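Review: Vumon Cell Rules Kit (the binder, the cards and the sim pack)

Posted in Shop Floor Tools. Bought with our own money. Used since February.

Short version first for those who won't scroll. Good kit. Plain wording. The sim pack is worth having and the wall cards are worth having, the binder index is a mess and the refill pricing is a bit cheeky. Would buy again, would grumble again.

Who we are. Small pick and pack outfit in Sendville, mixed goods, lots of odd shapes. Two robot arms sorting returns into divided bins. I look after the arms and the people who work beside them, which on a bad afternoon is the same job. Dineo Maluleke does the programming and did most of the sim testing for this review. I did the paperwork and the complaining.

What's in the box

The binder. 157 pages, ring bound, tabs down the side. Covers risk assessment, guarding, stop functions, speed near people, gripper changes, cleaning, sign-off. It's not the standard itself and it says so on page one. You still need to buy and read the actual standards that apply where you are. The binder tells you what to ask and where to write down the answer. For a shop our size that is most of the battle.

Wall cards. Laminated, big type, rounded corners. Before you start, before you reach in, after a stop, changing fingers. The after a stop card is the best one. It has five lines and the first is "leave it stopped". Had a new starter read it out loud and then do exactly that, which is all you want from a card.

Sim pack. A set of bin scenes plus a checklist for each. You load your own gripper model, run the picks, fill in the sheet. Works with the sim we already had, took Dineo a morning to get going. Includes random objects so you're not just testing on neat little boxes.

Logbook. A4, carbon copy pages. Yes, carbon copy. I like it. Dineo doesn't.

Price and delivery

Paid $1529 for the full kit, single site. Refill logbooks are $149 for a pack which is steep for paper. Came in a week, one corner of the binder bashed in, rings fine. Emailed them and Halima Obura from their support sent a new cover without an argument. Can't fault that.

Setting up

Do the risk assessment tab first. We didn't. We went straight to the sim pack, cause it looked more fun, and then had to redo the sheets when the assessment changed our speed limits. The binder does tell you the order. It tells you on page 31, after the bit about labels. Should be on the inside cover in red.

The assessment forms themselves are good. Every task gets its own row - loading, clearing a jam, wiping down, swapping fingers - and each row makes you say who is near the arm and what is powered. We had never written down jam clearing as its own task. We just did it. That one row changed how we run the place more than the rest of the kit put together. Lockout now for any hand in the bin, no reaching past a finger that's "only paused".

Also good: it makes you assess the gripper and the object as well as the arm. Lots of people see a slow, force limited arm and assume the whole setup is safe to stand next to. Then it's carrying something pointy. The forms ask about sharp, hot, heavy, slippery and fragile, and what happens if power drops with the thing in the air.

The sim pack in use

This is where most of our hours went. Rule in the binder is simple: no new gripper, finger shape or bin layout goes live until it has been through the scenes and someone who didn't write the program has signed the sheet. We used to go live on a nod.

The scenes are properly awkward. Blocks on a lean, rounded things, things with spikes on, stuff hard up against the walls. The gripper has to come down between dividers, and that's where sheets get failed. Our old habit was to check the grasp and not much else. The checklist makes you look at the back of the linkage as well, and at where the other finger goes while the first one lines up on the part. Obvious once it's on a form!
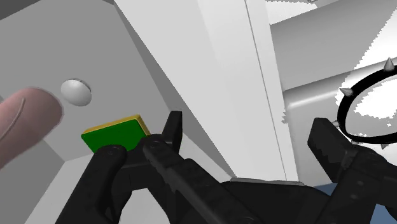
How much clearance should you leave between the gripper and a bin wall?

Work it out from your own numbers, then write it down. Add up the arm's positioning error, the camera's error and how far the bin can shift in its seat, and put a margin on top that your risk assessment can back up. Take it with the fingers at their widest, on the outside of the linkage and not just at the tips. Check again after any finger change or camera knock.

The binder has a worksheet for that, tab 6, and it's one of the better ones. Boxes for each error, a box for margin, a box for who decided. Annatjie Steyn, who audits us for our biggest customer, asked to see it on her last visit and took a copy of the blank. She's not easy to please so I'll take that as a point for the kit.

Now the moans about the sim pack. The checklist has pass and fail and nothing between. Plenty of picks are fine but ugly. We write "pass, ugly" in the margin and note what we'd want to see on the real cell. Would like a proper box for it.

Second, and this matters more. The pack is a bit too pleased with itself about what a sim run shows. A clean run in sim is a reason to go to slow trials on the real cell. It's not a reason to skip them. Contact, friction, worn pads, a bin that's been dropped - your model has whatever you put in it and the floor has whatever it has. The binder gets this right (tab 8, slow speed trials with the stop in reach). The sim sheets have one small line at the bottom. We've stamped ours NOT A RELEASE in big letters.

Third, no version box on the sheet. You need to know which program, which gripper model and which scene set the result belongs to. We rule in an extra line by hand. Silly thing to leave off a rules kit. Told Vumon, got a polite reply, still not there in the new print.

The cards, a few months on

Holding up. Wiped down daily with the usual spray, print hasn't lifted. The adhesive strips are rubbish though, half came off the mesh in the first fortnight so now they're cable tied. Punch your own holes, well in from the edge or the laminate splits.

Tadhg Dunne on the late shift asked for a smaller set to go on the pendant hook and we just photocopied them down. Licence allows it within the one site, I checked.

One wording gripe. The reach in card says "ensure the robot is safe". Doesn't help a tired person at 9 pm. We taped over it with: stop pressed, lock on, key in your pocket. Cards should say what your hands do.

The logbook

Every stop, every jam, every finger change, one line each. Time, what happened, who, what was done, OK to restart by. The carbon page comes to me and the top one stays at the cell.

Dineo would much rather it was on a tablet and she's probably right for searching. But people fill it in. We had an app before this and the entries were all typed at the end of shift, all with the same three words. The paper ones get written at the cell and have coffee on them.

Columns are too narrow for "what was done". Everybody writes up the side.

The binder index

Dreadful. Stop functions is under E for emergency, P for protective and also R for reset, with different page numbers and no cross reference. Gripper is under E for end effector, which is the right term but nobody on my floor looks there. Buy some sticky tabs. I've spent an hour doing my own index and stuck it in the front.

There are also two places where the binder disagrees with itself on how often to test the stop circuit. One says at each shift start, the other says weekly. We do each shift. Go by your own assessment and what the manufacturer of your arm tells you, and where they differ ask, don't guess.

Compared to the other one

We tried Ornosora's online course and template bundle before this. Nicer to look at. Videos are good for new people and I'd still use them for that. But the templates are all written for big welding cells with full fencing and we spent ages crossing stuff out. If you've got fenced cells and a safety team, have a look at it. For small arms, bins and people walking past, Vumon fits better out of the box.

Ro-un Geum over at Sibiya runs both, videos for induction and the binder for the floor, and reckons that's the sweet spot. Depends on your budget I suppose. We kept 2 of the old templates, the visitor one and the contractor one, becuase Vumon doesn't have either. Bit of a gap that. Contractors are the people most likely to lean over a guard.

Who should get it

Small shops putting in their first or second arm. Anyone who inherited a cell and can't find the paperwork. Anyone whose customer has started asking for it.

Skip it if you already have a decent assessment and a change process that people really follow. You'd be paying for cards and a nice folder.

Scores

Binder 7, would be 9 with a real index.
Cards 8 for the words, 3 for the stickies.
Sim pack 8. Add a version box please.
Logbook 7.
Value 6, mostly down to refill prices.
Support 9.

Update: the bracket on our second cell got bumped by a pallet jack and the camera moved a few mil. Followed the card, stopped it, logged it, redid the clearance worksheet, ran the slow trials again. Took most of a shift and there was some muttering. Margin had gone on the left side of the bin, so we've changed the seat and put a guard rail in front of the bracket. Have bumped the binder up to an 8. Index is still dreadfull.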